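Journal > Around the House > Small Stuff

27 June 2020
by Jonine

I have reached the stage of the summer where I hold opinions about blocks. Plain ones, no letters, no little farm animals. Yellow and teal, on a gray table, and I could tell you more about them than about my own taxes.
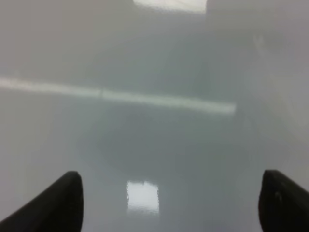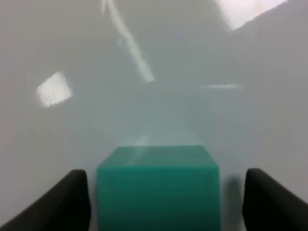
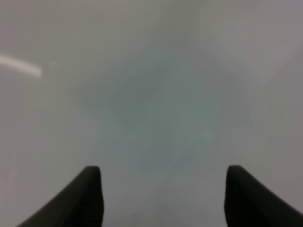
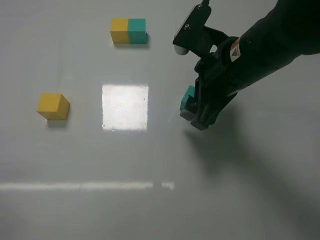
Pale gray tabletop, a bit of a shine to it.

My position on yellow next to teal has softened. In June of last year I painted the back hallway in a teal called Gulteo, hated it for 19 days, and then put a mustard lampshade at the end of it and stopped complaining. Same two colors. I'd like to say I planned that, but the lampshade was on clearance at Koskela and had a dent.

What I like about a cube is that it asks so little of you. Push two together and you've got a bar. Leave one off by itself and it looks like it's thinking. I once spent roughly 14 dollars on a desk organizer from Stimstead with five compartments, and it has never given me that kind of satisfaction. It mostly holds rubber bands and a key to something.

The glossy table is another matter. Every ceiling light shows up in it, so you get your fixtures twice whether you like them or not. I would go matte next time. I say this as a person who also bought glossy kitchen tile and now wipes it before my mother visits.

Next week, the hallway trim, if I can find the good brush.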